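Tulside wire dish rack — set-up and use

4. Loading bowls

4.1 Put the rack on a flat counter. Push down on each corner, no rocking.
4.2 Rinse bowls first. Shake off the extra water.
4.3 Bowls go in upside down, foot ring up. Always.
4.4 Leave a gap between rims. Four bowls is a good load, mixed patterns fine.
4.5 Leave 30 minutes before stacking in the cupboard.

NOTE: Deep foot rings hold a litle water. Tip the bowl or dab with a cloth.

CAUTION: No bowl over 385 g on the outer bars. Don't drag the rack on stone — lift it. Chipped coating, stop using teh rack, see section 9.

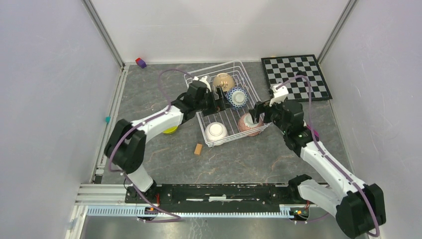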